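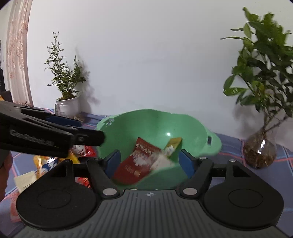
Ordering from Tullwood - frequently asked questions

What does Tullwood supply?
Springs, pins and retaining rings, made to order at our works in Ustthorpe.

Is there a minimum order?
100 pieces per size. For the Drollis range it is 12.

How long does delivery take?
Stock sizes leave us within two working days. Special sizes take over three weeks, longer in January when the works closes for maintenance.

Can I send my own drawing?
Yes, as a PDF. Please show tolerances and the finish you need.

Do you sell outside the UK?
Yes. Customers in France should write to Agathe Arnaud at our agent, Lefèvre - she can quote in euros.

Prices last changed on 10/1/19.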